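Sunday, dye bench

Second round with the Rebelo madder. Same wool as last time, 100 g skeins, scoured Friday night and left in the rinse bucket. Alum at 13 percent of fiber weight, no cream of tartar. Bath held just under a simmer for an hour. Marcela Zelenák wants a brick red for the Nitham blanket order and we keep landing on orange.
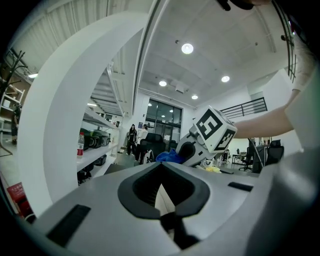
Does chalk in the bath help? A pinch per skein moved the color toward red, and a full teaspoon made it dull and brownish.

Skein 4 is the closest so far. Skein 5 had the same recipe but I let the pot get too hot and it went rusty. Need a better thermometer, the Plindar one reads high at the top end.

Hildegard Weidemann suggested soaking the ground root overnight and throwing out the first water to get rid of the yellow.

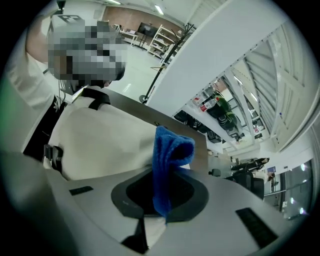 I tried that on skein 6 with an 18-hour soak. Less orange, but paler too, so next time more root by weight. Rinse water ran clear on the third change.

To do: light test on 4 and 6, label the tags before they get mixed up, order alum. Pot 2 has a chip in the enamel, use it for walnut only.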